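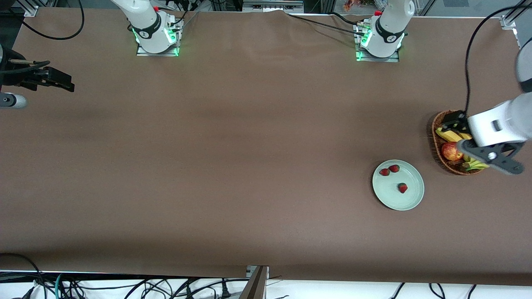 Beatriz Seixas wants to know whether failed grasps should stay in the set or be thrown out before training, and whether the answer changes when there are two arms and only one of them is doing anything.

Her full post follows.

Moving fruit between a plate and a basket, two arms, teleoperated. We have 430 episodes recorded. In 50 of them the operator misses the first grasp, backs off and tries again. The episode still ends correctly. In a further 8 the fruit is dropped on the table and the operator stops recording.

My colleague at the Bruvthorpe site wants only clean episodes. I am inclined to keep the retries. The policy is trained by plain behaviour cloning on joint positions and gripper width, with a fixed camera and no force sensing. The idle arm is parked but its joints are still logged. Should those channels be masked?

Software is the Helum recorder, exported per episode. Posted August 5, 2025.

Sibel Polat

Keep the retries, with a condition. Cloning copies whatever is in the file, so an episode with a miss in it contains two kinds of data: the part leading into the miss, and the part getting out of it. You want the second. The first teaches the arm to close the gripper in the wrong place.

What we do is mark two times in each retry episode. The first is the moment the fingers start to close on nothing. The second is when they are fully open again and the arm begins to move back towards the fruit. Everything after the second mark goes into training at normal weight. The stretch between the start of the approach and the second mark gets a weight of zero in the loss. It stays in the file, so if you use a history of past observations the policy still sees it as context. If you cut it out instead, you get a jump in joint position at the join, and with action chunks the jump will be predicted as if it were a real movement. Make sure no chunk target runs across the boundary from the weighted side into the unweighted side without its own mask.

The 8 dropped ones I would not train on. Do not delete them either. They are useful later for a success classifier, and you will have very few negatives otherwise. Put them in a separate folder with the same naming.

On the idle arm: do not mask its inputs. Check its targets first. If the parked pose is the same in every episode, the channels are close to constant, and normalising by standard deviation will blow encoder noise up to full scale. Put a floor on the standard deviation. If the parked pose differs between operators, the policy can use it to tell who was driving, and will pick up that person's habits along with it. In that case return the arm to one fixed pose before each recording begins. It adds a little time per episode and saves a good deal of argument.

One more point. Look at where the retries are. With soft or small items the misses tend to bunch at one place in the workspace, often where the wrist is near a joint limit. If yours do, record more clean grasps there. Reweighting will not make up for a region that has hardly any good examples in it.

Wouters

Just drop them. 380 clean ones is plenty for one task, we trained on less and it was fine. Also check your camera has not been knocked between sessions, that cost us most of September.

Florkby

Agree with Sibel Polat on the masking, but the second mark is hard to place by hand and two people will not agree on it. We take it from the gripper width: first sample at which the commanded width is back at its open value and the measured width has settled. The script is a short one and gives the same answer every time. It fails when an operator retries without opening fully, so look through those by eye.

Wouters is right about the camera. On the count I am less sure. Removing 50 and 8 from 430 leaves 372, and the number matters less than whether any of those contain a recovery. If none do, the first miss at run time puts the arm somewhere it has no examples for. Train it both ways on the same seed and compare. With 2 runs per setting you will not see a small difference, but a missing recovery usually shows up as the gripper hovering or closing repeatedly in the same spot, and you can spot that in the rollouts without any statistics.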